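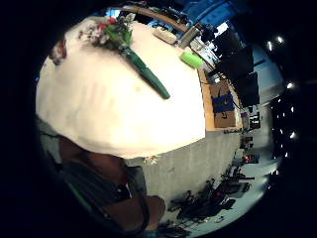 Fleststead Staff Forum > Shared Spaces > Flowers for the Friday reception

Lirkside_Facilities wrote:
Colleagues are asked to settle the table flowers for the Friday reception by the end of the day, so that the order may be placed with Bunwood. The budget approved for flowers is $190 and covers both tables. The bouquet now lying on the white cloth, with its red, pink and white blossoms, is the style under consideration. I would ask that replies address two matters: whether the flowers should stand in a vase or lie on the cloth, and whether the cloth should remain at all.

Rhydian Yorath wrote:
Thank you for raising this. I am in favor of keeping the cloth. It hides the marks on the older table and makes the flowers easier to see from the door. I would, however, ask that the items along the far side be cleared before guests arrive. The gray metal container and the light green block do not belong with a reception setting, and the cardboard box should go back to the mail room.

m_desk4 wrote:
I must respectfully disagree with regard to the cloth. At the March reception it was caught twice by people passing with trays, and one of the vases was nearly lost. If the cloth is to be used, it should be pinned underneath or cut shorter. A bare table is safer and can be wiped down in a minute.

Lirkside_Facilities wrote:
The point is noted. Clips are available in the supply closet and may be used without a request form. The cloth may not be cut, as it is on loan from Chowdary and must be returned in its present condition.

second_floor_rep wrote:
May I ask whether a vase has been chosen? Bunwood delivers stems at full length, and a bunch with long stalks requires something tall and heavy at the base. The short glass dishes used last year were not suitable.

Rhydian Yorath wrote:
A clear vase is already available at the same table.

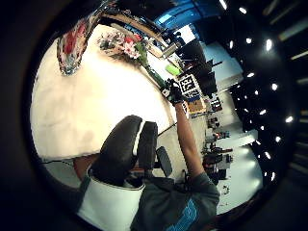 The large table, with the clear glass vase and the flowers beside it.

Rhydian Yorath wrote:
My preference is for the vase to stand at the end of the table, away from the chairs, where it will not be reached over. The flowers should be kept to one or two colors if Bunwood can arrange it.

second_floor_rep wrote:
I cannot agree on the colors. The mix of pink, white and red is pleasant, and a single color will look severe against the blue wall. On the vase I have no objection, provided that the red contents are removed and it is rinsed before use.

m_desk4 wrote:
I support the mixed colors. I remain opposed to placing anything made of glass on a table where people will be setting down plates. A bunch laid flat at the center would serve the purpose and could be handed to the guest of honor afterward.

Lirkside_Facilities wrote:
Flowers laid flat will not last the afternoon without water. The reception is scheduled for two hours, but the room opens at noon and the delivery is expected well before that.

Bunwood has now quoted $181 for mixed flowers on both tables, delivery included. The quote is within budget and I intend to accept it at 4 p.m. unless a written objection is received here. The cloth will be clipped. The vase will be placed at the far end.

m_desk4 wrote:
My objection to the glass stands, but I do not wish to delay the order. Please record it.

Lirkside_Facilities wrote:
It is recorded. Would second_floor_rep kindly confirm who will be present to sign for the delivery?

second_floor_rep wrote:
I will sign for it. Please ask the driver to use the side entrance.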